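Coste Gallery: The Coffee Counter at Skerkenari

The Coste Gallery presents a selection of views of the shared rooms at the Skerkenari building. This page is devoted to the coffee counter on the upper floor, which opened to residents and visiting staff in June. The counter serves nearly 100 people on a working day and is open from 7 a.m. until the building closes.

The equipment was chosen by the Bultia office after a trial of four weeks. Ease of cleaning and a small footprint were the main requirements. Residents are asked to bring their own beans or to buy them at the Jono desk, Room 911.

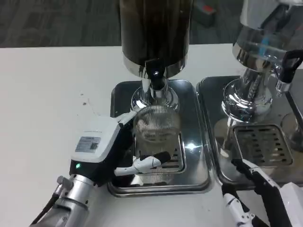
Two coffee grinders on the white tabletop, each on its own stainless-steel drip tray. A clear glass cup is set on the grate under the spout of the darker one.

Drip trays and grates may be lifted out and rinsed at the sink across the hall. Glass cups should be returned to the shelf after use. Please do not move the grinders from their places, and report any fault to the Jono desk.

Further pages in this series cover the reading room, the mail shelves and the east stairwell. Prints of selected views may be requested from the Coste Gallery in two sizes. Please allow 5 working days for each request.

Coste Gallery, Skerkenari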